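Washing patterned bedsheets — 40 or hotter?
Tarnthorpe Home Forum > Laundry and Linen

hedviga
Moved into a flat in October and for the first time I'm doing all my own bedding. My sheets are patterned cotton and I don't want them fading.

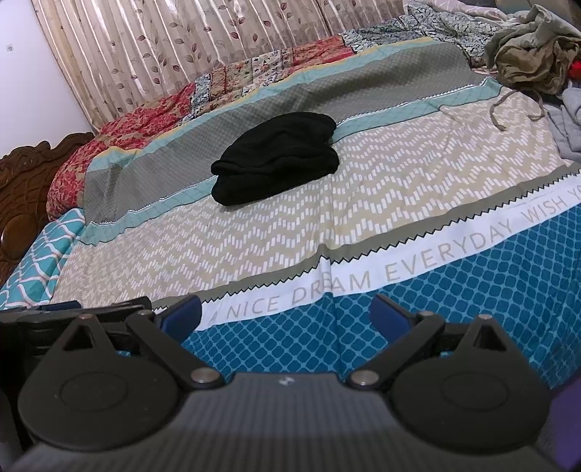 The label says 60 but my mum always did hers at 40. Powder or liquid? And do you iron them?

millbrow80
60 every time for bedding. I use powder, half a scoop, and I don't iron anything that goes under a duvet.

Liv Dahlgren
I'd go 40 for patterned ones. I had a Mavley set that I washed at 60 for a year and the blue went grey. The plain ones were fine.

millbrow80
That'll be the powder if it has bleach in it. Use a colour one. My Mavley set is 6 years old and still looks all right at 60.

Liv Dahlgren
It was a colour powder. Maybe they changed the dye, but I wouldn't risk it with new sheets.

t_orchard
Turn them inside out if it's the duvet cover, and don't fill the drum. Mine is a Sjögren and it creases everything if it's more than 70 per cent full. Dry them outside but not in full sun.

hedviga
No garden here, only an airer in the hall. Will they go musty?

t_orchard
Not if you spin at the top speed and leave a window open. Fold the sheet in half over two rails — one rail takes for ever.

millbrow80
Still say follow the label.

hedviga
Going with 40 and liquid this time, 60 if anyone's been ill. Thanks all.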